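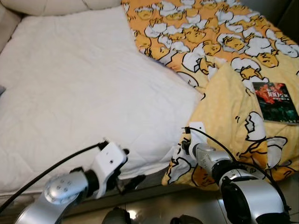 A cama com a manta amarela dos ovos e o livro em cima.

2 de agosto de 2022

Dia de roupa de cama. Adiei isto a semana passada inteira e hoje já não dava para adiar mais, que o calor não deixa dormir com tanta coisa em cima do colchão. Comecei pelas nove, com a janela aberta e o rádio da cozinha ligado.

A manta dos ovos veio da loja da Almont em maio, em promoção. Gosto dela mais do que devia gostar de uma manta com gemas preguiçosas deitadas nas cascas. O lado de dentro é de um amarelo mais claro, com pontinhos, e é esse que costumo deixar virado para fora quando dobro a ponta. Pelo tamanho é grande demais para a máquina cá de casa. Fica sempre mal enxaguada e sai com um peso que quase não consigo levar até ao estendal. Da última vez levei-a à lavandaria de Nallgate e paguei pela máquina grande, mais o secador. Desta vez vou fazer o mesmo, mas só no fim do mês.

O livro é o Skurketti, que ando a ler desde a Páscoa. Tem 784 páginas e estou na 503. Leio umas folhas antes de apagar a luz e no dia seguinte tenho de voltar atrás para perceber quem é o tio e quem é o vizinho. Passei-o para a mesa de cabeceira com um talão de supermercado a marcar o sítio.

O acolchoado branco ficou para esta manhã. Sacudi-o à janela e voltei a pô-lo do avesso, para gastar por igual. A cabeceira bege limpei com um pano quase seco e uma gota de sabão neutro, seguindo as costuras, onde se junta o pó. Da última vez usei um produto de limpeza de cozinha e arrependi-me. Ainda passei o aspirador debaixo da cama e encontrei uma meia e a tampa de uma caneta.

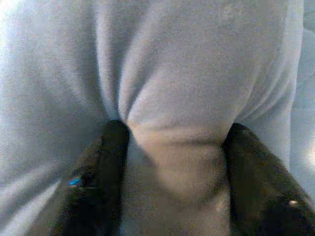
O tecido claro, visto de muito perto.

Esse tecido liso é macio e tem um bocadinho de pelo. Não leva ferro. Tentei uma vez dobrar um assim em quatro, muito direito, e desfez-se tudo logo que o pousei na prateleira. Agora junto as pontas, dobro ao meio no ar e acabo em cima da cama, sem grande rigor. Para guardar no armário chega.

Parei ao meio-dia para comer o resto do arroz. À tarde tratei do armário do corredor. Os lençóis de inverno foram para a prateleira de cima, as toalhas para a do meio. Separei duas fronhas já gastas para panos do chão. O saco grande da Ladefoged, o que tem o fecho estragado, ficou com as cobertas que não uso, e pus uma mola da roupa a segurar o fecho até comprar outro.

Gastei cerca de 40 minutos a procurar o segundo jogo de lençóis de verão e estava na gaveta de baixo da cómoda, onde o pus eu em maio para não me esquecer.

Fiz a cama outra vez às seis. Ficou a manta aos pés, dobrada, só para a madrugada. Amanhã é preciso comprar detergente e molas. E ligar para a lavandaria a perguntar se em agosto fecham ao almoço.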